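**Zistent project, week 2 notes: putting things away**

Welcome back! Last week was all about getting the arm to move at all, and this week it gets a proper job. Your team will write a routine that picks up household items one at a time and places each in a drawer. It's my favourite lab of the term, so come ready to try things (and to watch them fall over).

Start with the stiff, blocky items. They have flat sides and the Lisia planner loves a flat side. Keep the grip force at 18 for your first runs and save a log of every attempt, even the awful ones.

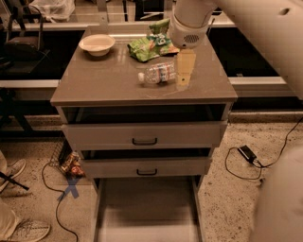

Once you can manage a block, move on to bottles and then to soft packaging, where the fun really begins! A crumpled bag changes shape as the fingers close, so your grasp point has to be worked out fresh every time. Read the Grgić handout on soft grasps before you touch that part of the code.

For your write-up:

- 24 logged attempts per team
- one failure you can explain, in 200 words
- your drawer order and how you chose it

Zernau lab is open until 6 pm.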